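Notebook, kitchen cell, May 2026
Open day, demonstration bench 2

Notes for whoever runs the bench next. Written up from my scribbles, so the order is a bit loose.

Setup was done the evening before. Two arms on the back edge, brown mat down, crate at one end and cabinet at the other. Props were the usual kitchen lot: toaster oven, mug tree, corn in the basket, dish rack. Joint limits checked on both arms. Left arm elbow limit was still at the value from the Kramer job and I put it back to ours. Should have been caught at teardown.

Doors opened and we had 16 people in the first group, mostly from Brillell, plus a few from the building who came for the coffee. Talk was kept short. The task on show was plates: one plate on the mat, the others in the rack, left arm does the handling. Mugs and corn were not part of the task and stayed on the bench as clutter for the planner to work past.

Planner was Illus, build 767. Grip force at the low setting. Cycle time capped at 30 seconds so that people standing at the tape could follow the motion. It can go faster but the elbow swing looks alarming from the visitor side, and last year someone stepped back into the sign.

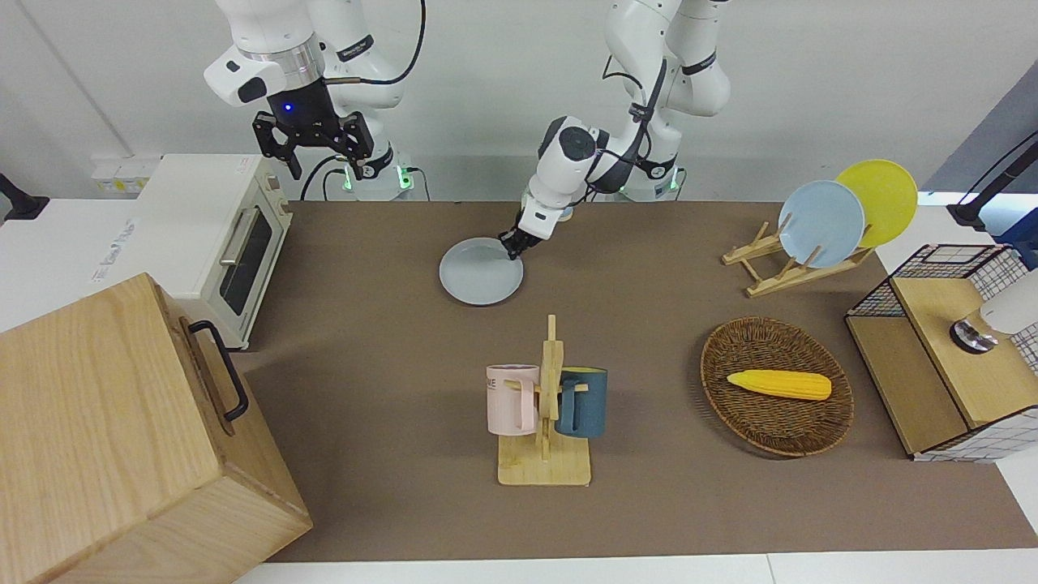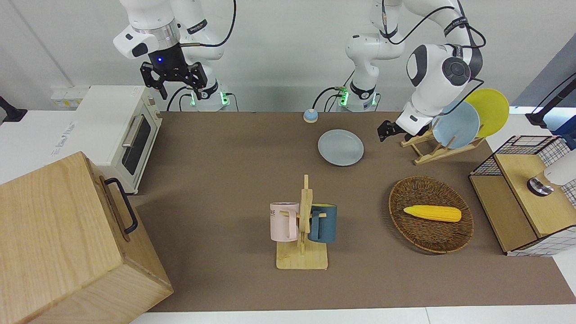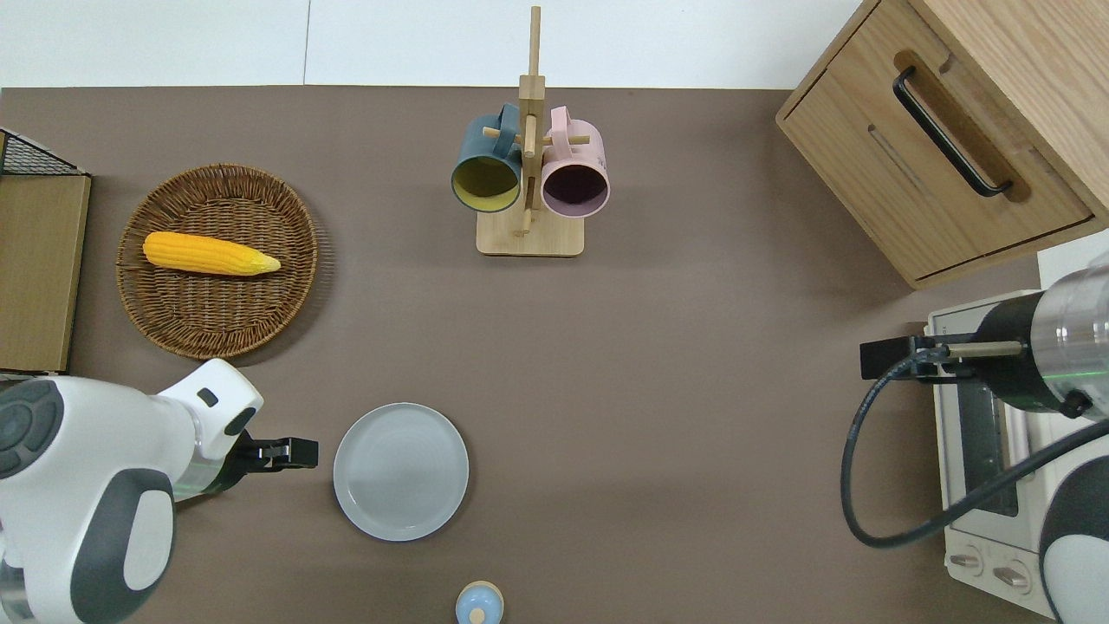

Plates, mug tree and corn, three views of the bench.

Is the arm following a recorded path when it picks up a plate?

The path is worked out fresh each cycle from where the plate is found. The only fixed parts are the home pose and the approach height over the rack. If the plate is moved after the approach has started, the cycle aborts and the arm goes home.

That was asked in every group in one form or another, so it should go on the printed card.

Other points:

- Ran 9 cycles for the first group. Two aborts, both at the rack approach. Log says pose confidence under threshold. Suspect glare off the glazing, as the blinds were up. Lowered them before the second group and had no more aborts at that step.
- Rim grasp on the flat plate is fine at the low force setting. Would not go lower.
- Cable on the left arm wants another tie near the elbow. It has enough slack but it moves more than I like on the return.
- E-stop test done before each group, logged on the sheet.
- The Tostero people asked about opening oven doors. Told them the handle pull is on the list and has not been tuned. No dates given.
- Visitor tape needs to go back half a metre. Kids lean.

To do: cable tie, card text, save the elbow limit in the bench profile. Rack fixture drawing is still in the Kramer folder and should be moved.

Kitchen cell notebook | Contact: bench desk, ext. 30 | Back to top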